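Hand-held grippers used to collect utensil-sorting demonstrations at Caltcombe

Caltcombe — Kornia has begun recording manual demonstrations of a utensil-sorting task at its Caltcombe site, the company said in a technical note dated 2021-11-30. The work uses a hand-held gripper with its own camera in place of a remotely operated arm. An operator carries the tool to the counter, closes it on a utensil and moves the utensil to a container, and the recording is later used to train a control policy for a fixed arm fitted with the same fingers. 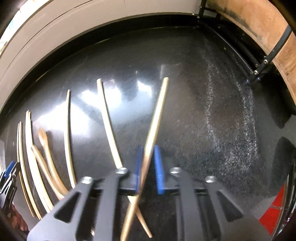 By Tech Desk staff

Thin wooden sticks are the hardest items in the set, according to the note. They offer little contact area, tend to turn between the finger pads and often lie across one another. Operators are told to approach from directly above where possible and to hold the stick still for 2 seconds after closing. The pause gives the software a clear mark for the end of the grasp.

The pads are blue, ribbed and replaceable. Kornia tried a smooth pad in March and dropped it after sticks rotated during the lift. A softer material is under test, but no change is planned for the current round of recording.

Each operator works through a block of 50 demonstrations and then hands the tool over. The utensils are laid out again between blocks, with single pieces, close pairs and tight bundles all allowed. Failed grasps are kept in the record and labeled as such. A failed grasp followed by a second attempt is stored as one demonstration, so that the policy sees the correction as well as the error.

Remote control was used in the first phase of the project. The operator drove the arm from a separate station through a control program supplied by Branov. The note lists two drawbacks: the delay between hand and arm made small corrections difficult, and the operator had no feel for contact with the counter. Kornia will keep the remote station for checking the trained policy and for taking over when a run has to be stopped. 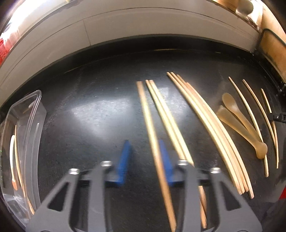
Photo: Kornia

Chopsticks and plastic spoons are recorded on the same counter. Spoons are normally gripped by the handle, and the note asks operators to avoid the bowl, where the pads meet a curved surface and the closing width becomes harder to read.

Reflections are a known problem. The black counter returns overhead light as bright patches, and pale wood can be lost against them. Kornia has left the lighting as it is for this round and varies the position of the utensils instead. Recordings in which the tracking software loses the position of the tool are discarded automatically.

Processing is handled by Amato, which aligns the camera record with finger width and removes idle time at the start and end of each file. The first policy will be trained on the output of 6 operators and tested on the fixed arm with layouts that do not appear in the training set. Test runs will be repeated 5 times per layout — with the utensils put back by hand to marked positions after each run.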